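Changing my chain for a cord
20 January 2021
Written by Müzeyyen

For many years I was wearing the same pendant on the same silver chain. The pendant was from my aunt, a flat piece of blue glass in a silver frame, not expensive. The chain was not from my aunt. I bought it myself in a shop near the bus station when the first one broke, and the seller told me it was silver. I believed him. Last April my neck started to itch.

At first I blamed the wool sweaters, then the soap. I changed the soap two times. The red line on my skin stayed in the same place, a thin line on the back of the neck and a small round spot where the clasp was sitting. When I finally showed it to my doctor she looked for maybe five seconds and asked what I wear there. I said silver. She asked me if I was sure, and of course I was not sure.

I had the patch test at the end of that month. They put small squares on your back and you cannot shower properly, and you should not sweat, so it is good to do it before the summer. My result was a clear reaction to nickel and a weak one to something in rubber glue which I have already forgotten how to spell. The doctor wrote it on a paper and I keep the paper in my wallet with my bus card.

So this post is about how to keep a pendant that you love when your skin does not accept the chain. I am not a doctor and I am not a jeweler. I only read a lot, asked many questions and made some mistakes with my own money.

What I tried first

The first idea was nail polish. You can find this advice on every forum. You paint the clasp and the part of the chain that touches you with clear polish, two coats, and you let it dry overnight. It worked for nine days. Then the polish started to come off in little flakes, and the flakes were also irritating. For a button on the jeans it is perhaps a good solution. On a chain the links rub on each other the whole day and the polish has no chance.

The second idea was to have the chain plated with rhodium. I went to Dursun, the small jeweler behind the post office, where I have also changed my watch battery for years. Tarık Aksoy works there with his father-in-law. He put the chain on the counter, looked at it with his glass and told me it had a silver layer over something else, and he would not put good plating on that. He could have taken my money very easily and I respect him for this. He sold me nothing that day except a little bag for the old chain.

He explained to me that sterling silver is normally mixed with copper, and most people with nickel problem can wear it. But the spring inside a clasp can be another metal. This I did not know at all. You can have a beautiful real silver chain and a cheap clasp on it, and then you have a round red spot like mine.

The third idea was surgical steel, and here I must be careful how I write. Many people with my allergy wear it without problem. The steel does contain nickel, it is only held tightly so that very little comes out. I bought a steel chain from the internet store Gillex and I wore it in the evenings only. After two weeks I had the itch again, weaker than before. Maybe my skin was still angry from the first chain. I gave it to my cousin Yurani Usuga (she is my cousin by marriage, she came here from Medellín and has the strongest skin in the family) and she wears it every day.

After this I decided to stop with metal around the neck completely and look for a cord.
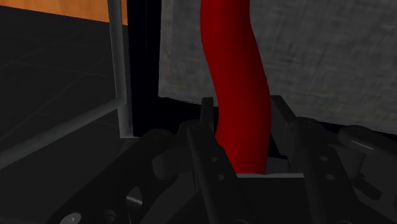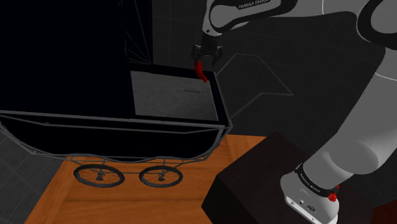
Cords for pendants are sold in more materials than I expected: leather, waxed cotton, silk, nylon, natural rubber and silicone. I removed the natural rubber from my list without much thinking, after the result of my patch test. Leather I liked most for the look, but some leather is tanned with chromium salts and that is another common allergy, so I did not want to discover a new problem. In the end I ordered silicone from Fluline, the solid kind and not the hollow one. The color is a shiny red, very near to the red between the gripper fingers in both pictures, brighter where the light falls on it, and mine has the same habit of bending how it wants. It arrived rolled in a small envelope and for a week it kept the shape of the roll. I hung it on the door handle of the bathroom with a spoon tied to it, and the steam from the shower did the rest.

How long it should be

I wanted the pendant to sit under the collar bones, where it was sitting before. The old chain was shorter, but a cord is thicker and does not lie so flat, and you also lose a bit of length in the end caps. I ordered 60 centimeters and cut it down slowly. Please cut slowly. Put the pendant on, close it with a piece of tape, stand straight in front of the mirror, then sit down on a chair and look again. When I sit, mine moves up almost the width of two fingers. I cut one time too early and had to order the cord again, this is one of the mistakes I mentioned.

A sharp knife is better than scissors. Scissors press the silicone before they cut it and the end comes out a little crooked, and then it does not go into the cap well.

The clasp, which was the difficult part

With a cord you still need something to close it. I considered to make a simple knot and pull it over my head, and with cotton this is possible. Silicone does not hold a knot. It opens by itself, very politely, when you are on the bus.

The choices without nickel that I found were these:

Titanium clasps. Very light, gray, a bit difficult to find in small size. The pure kind is usually accepted by everybody.

Niobium. Almost the same as titanium for the skin, can be colored. More expensive and I saw it only from hobby sellers.

Plastic clasps, the type that breaks open when you pull. They are made for children and for people who wear a badge at work. Not beautiful but very safe.

Wooden toggles. A nice look, and they get dirty at the neck.

I took the titanium in a bayonet form, where you push and turn. The whole thing, cord and clasp and shipping, was under 200 lira, and the second cord after my wrong cut was a few more. For comparison, one shop in the center asked me 1000 lira for a "hypoallergenic" chain and could not tell me what metal it was. Please ask this question always. In most places the word hypoallergenic is not telling you a material. If the seller cannot name the metal, I say thank you and go.

For the glue I had to think about the glue allergy also. Tarık was so kind to fix the ends for me with no glue, only by pressing the caps with a special plier. He told me it may become loose after one or two years and then I can bring it back.

The ring on the pendant

I almost forgot this part, and it is important. The small ring on the top of the pendant also touches the skin, and when you change the chain you think everything is solved. I bought the test liquid from the pharmacy, you put a drop on cotton, rub the metal and if the cotton becomes pink there is nickel. My aunt's silver frame gave no color. The ring gave a pink so strong that I called my husband from the kitchen to look. The ring was a replacement too, from the same shop near the bus station, I suppose.

The new ring is silver and it is larger, as it must go over the cord. Dougal Laing, who reads this blog from Aberdeen and is always writing me long letters about buttons and buckles, advised me to test also my watch, my belt and the frame of my glasses with the same bottle. The watch was fine. The belt was not fine. The glasses I was afraid to test for a whole month, and they were fine also.

How it is now

I have worn the red cord since the end of the summer. The line on the neck went away in three weeks, the round spot took longer and there is still a slightly darker place which only I can see. I take the cord off for sleeping, and once in a week I wash it with water and mild soap. Silicone collects dust and small hairs from a scarf, so in winter it needs washing more than you would think. Perfume I put now on the wrists only.

One thing I miss is the sound. The old chain made a very small noise when I put it in the dish in the evening, and the cord makes no noise at all, so two times I thought I had lost it.

In the comments under my last post Domingo Olivares asked if the same cord can be used for a heavier pendant, for example a stone. I do not know. Mine is light and I have not tried. If somebody has used silicone with a heavy stone for a long time, please write below how thick your cord is and if it became longer. I will also ask Tarık the next time I go, I need to bring the belt to him anyway so that he can change the buckle.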